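Tins, tins, tins — the Skidura swap table

Friday, January 18, 2019

Finally getting this page up, sorry for the wait everyone. Theme this time was small tins with pictures on the lid. Pastel ones got the most talk.
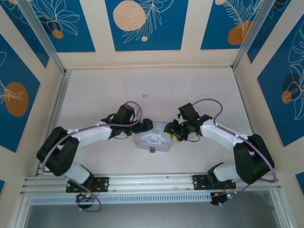 Talha Jafri reckons the cartoon animal tins are the ones to hang on to, because kids use them hard and hardly any make it past a few years with the lid still nice. Keep the plain ones for screws, he wrote, and keep the puppies for the shelf.

Pale blue and pink, small rectangle, white puppy with long ears on the lid and soft pink decoration all round him. My favourite of the lot. If anybody knows the name of the character please email, I've had three different answers already and they can't all be right.

Some notes while I'm at it, same questions every time so might as well put them here.

Cleaning. Warm water, drop of dish soap, soft cloth. Don't soak. Don't scrub the lid. Printed colour comes off pastel tins quicker than you'd think, pinks especially. Dry straight away, inside the rim too, then leave the lid off overnight.

Rust. Little spots on the inside, go gently with fine steel wool and then a wipe of mineral oil. Outside, leave it alone! I wrecked a lovely grey and blue biscuit tin in June trying to get one spot off the corner. Now it has no corner colour at all.

Dents. Ettore Pellegrini pushes his out from the inside with the back of a wooden spoon, folded tea towel underneath. Works on flat lids. Dosen't work on embossed ones, you just flatten the ears or whatever's raised.

Stickers and price tags. Hair dryer on low, peel slowly. Bit of cooking oil for the gummy stuff. Test underneath first.

Stuck lids. Run your thumbs along the long sides, not the corners. No knives please, we had a bandaid situation at the Bukhari Street swap.

Storing. Lids on loose, paper between if you're stacking. Keep them off the windowsill, sun will bleach the lid in one summer. Mine live in a drawer in the hall and in the cupboard over the fridge, and under the bed, and that's enough about that.

What people keep in theirs, from the sign-up sheets — buttons, hair clips, tea bags, stamps, foreign coins, baby teeth (!!), spare fuses, guitar picks, one very old piece of wedding cake.

The count, for those who asked. 472 tins on the club list now, up 17 since the last swap. 12 of those are doubles and up for trade, list is pinned to the board at Nikden Hall. First in gets first pick, no holding things over the phone.

Table fee still 30 dollars for a full one, half tables half price. Bring your own cloth, a dark colour shows off pastels best. Moltent are doing the coffee again so bring change, they don't take cards.

Next theme is hinged lids, any size. Round ones after that if theres enough interest. Send me a line if you want a spot, and put your name on the bottom of your tins in pencil — we still have a green one from last time and it's got somebody's sewing needles in it.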